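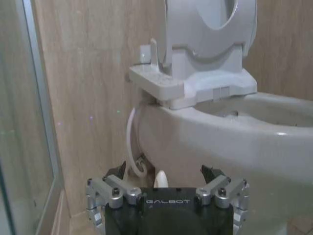 The lid should go down

I have been in the bathroom fitting trade for 17 years, first at a showroom in Zitville and now on my own, and I have one opinion that gets me into more arguments than any other. Toilet lids should be closed. I don't mean the seat, which every family has already fought over. I mean the lid, after each use, by everyone in the house.

The usual case for this is hygiene, and I will leave that to people who study it. My case is simpler. A closed lid keeps things out of the bowl. I have fished out a phone, two toothbrushes and a wedding ring, and a closed lid would have stopped each of them.

It also makes a small bathroom look better. People in Clollmont spend serious money on stone walls and glass shower panels, and then the first thing a guest sees from the door is the inside of a toilet. You could buy a 1000 dollar faucet and it would not fix that.

Ehsan Rajput, who worked with me in Zitville, takes the other side. He says a lid left up dries out better, and that a lid always left down hides dirt until there is a lot of it. He has a point about the dirt. The worst of it collects on the flat part at the back, by the hinges, where dust settles and a cleaning cloth never quite reaches. On any toilet with a plate under the seat, there are edges, slots and little gaps as well. An old toothbrush gets into those, or a cotton swab if the gap is very tight.

But that is an argument for cleaning, and the lid can go up for that. Once a week, lift everything and wipe the back edge first, before the cloth is dirty. Then do the hose and the valve low on the wall, which most people skip for years. Run a dry finger around the connection while you are down there. If it comes away wet, call someone.

I will give Ehsan one more thing. Cheap lids slam, and a slamming lid at 11 at night makes enemies. A soft-close seat takes care of it. I put one in for a family in Zinbridge last August and the father, Noman Memon, told me his kids now close it just to watch it go down slowly. That is fine with me. They close it.

My own lid at home has been down since breakfast, and Ehsan can check when he comes over for dinner on 22nd December.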